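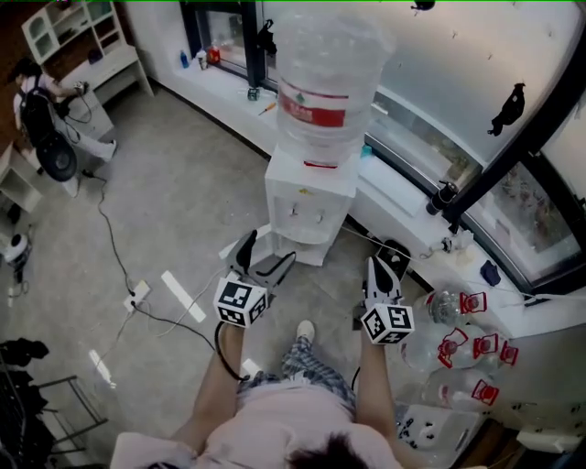
Software Working Group, Handheld Capture and Policy Stack
Minutes of the April meeting
Start 9:30 a.m.

Chair: Emese Fekete
Present: leads for tracking, data tooling, planning and runtime control
Apologies: Naylor integration desk

1. Minutes of the previous meeting

Accepted with one correction. Under item 4, "gripper width in meters" should read "gripper width normalized to the calibrated stroke." The conversion to meters is done at load time and is not stored.

2. Tracking

The tracking lead reported on the marker cube pose solver. The new version of Plutcombe solves for the cube as a single rigid body using every visible tag corner, where the old version solved each face separately and took the face with the lowest reprojection error. The old method produced a visible step in the trajectory each time the winning face changed. The step was small in translation but large enough in rotation to upset the velocity estimate downstream.

The remaining problem is identity. The left and right grippers carry identical cubes, so the tags alone do not say which hand is which. Plutcombe currently assigns left and right at the first frame from lateral position and then carries the assignment forward by nearest predicted pose. This holds while both cubes are in view. When both are lost and come back with the hands crossed, the assignment can swap, and it then stays swapped until the end of the episode.

Three remedies were discussed:

a) Print different tag IDs for the two sides. Simple and permanent, but existing recordings are not helped.
b) Use the finger encoder stream as a second source of identity. Each encoder is bound to a side by its port. Opening and closing seen by the camera can be correlated with the encoder signal over a short window.
c) Reject any episode where both cubes are lost at the same time.

Option (a) agreed for all new prints. Option (b) agreed for existing recordings, as an offline pass. Option (c) was not supported. The data tooling lead noted that it would discard most of the episodes recorded close to large objects, where the operator leans in and the view of the hands is worst.

3. Time alignment

Encoder samples arrive over the cable with a host timestamp. Camera frames carry a device timestamp. The offset between the two is estimated once, at the start of a session, from the open-close gesture the operator makes before the first episode.

Emese Fekete asked whether one estimate per session is enough. The runtime lead said drift has been seen on long sessions and showed a plot in which the closing edge in the encoder stream moved steadily ahead of the same edge in the video. It was agreed to repeat the gesture at the end of each session and to interpolate the offset linearly between the two estimates. Sessions with only one gesture keep the constant offset and are flagged in the manifest.

The question of a hardware sync line was raised again and deferred again. It needs a board change and no one present could say when the next board revision closes.

4. Data tooling

The validator was run on the current set of 587 episodes. It checks for missing frames, non-monotonic timestamps, encoder saturation, and pose jumps above the speed limit. The failures fell almost entirely under pose jumps, and on inspection nearly all of those were the face-switching steps described in item 2. The set is to be reprocessed with the new solver before any thresholds are changed.

The manifest format moves to version 3. Changes from version 2:

- per-episode flag for constant or interpolated time offset
- per-frame tracking state (tracked, predicted, lost) in place of a single confidence value
- operator notes moved to a separate file
- solver version recorded as a commit hash

The loader will read version 2 files and fill the new fields with defaults. It will not write version 2. The planning lead asked that predicted frames be masked from the training loss by default. Agreed, with the mask exposed as a loader option.

There was some discussion of naming. "Lost" has been used in the code both for a cube that is out of view and for one that is in view but rejected by the solver. The second case will be renamed "rejected" and logged under its own counter, but will still be written to the manifest as "lost."

5. Planning

Work continues on the retargeting step in Gravoditz, which takes the two handheld trajectories and checks them against the reach and joint limits of the target arms. Human motion with two hands close together in front of the chest is the common failure. The tool poses are reachable one at a time, but the forearm links collide.

The present code drops the whole episode on the first collision. The planning lead proposed moving the virtual base by a fixed search over height and forward distance, and dropping the episode only if no base pose clears it. The search is slow in its current form, and most of the time goes to collision checks on poses that already fail the joint limits. Reordering the checks is the first step. A cached reachability map will be looked at afterward if it is still needed.

6. Runtime control

The Fluvilstead controller now accepts action chunks with absolute timestamps and discards any action whose time has passed on arrival. Before this change late actions were executed at once, giving a short burst of motion after every slow inference call. Gripper commands go through the same path. A separate latency value for the fingers is still needed, as they respond later than the arm.

7. Actions

Tracking: new tag IDs for right-hand cubes; offline identity pass in Plutcombe.
Data tooling: manifest version 3 and loader; rerun validator after reprocessing.
Planning: reorder checks in Gravoditz, report timing.
Runtime: measure finger latency and add the parameter to the Fluvilstead configuration.
Chair: obtain the board revision schedule from Naylor.

8. Any other business

The nightly build is to stop pulling the unpinned optimizer package. Runtime will pin it.

Meeting closed at 11:10 a.m.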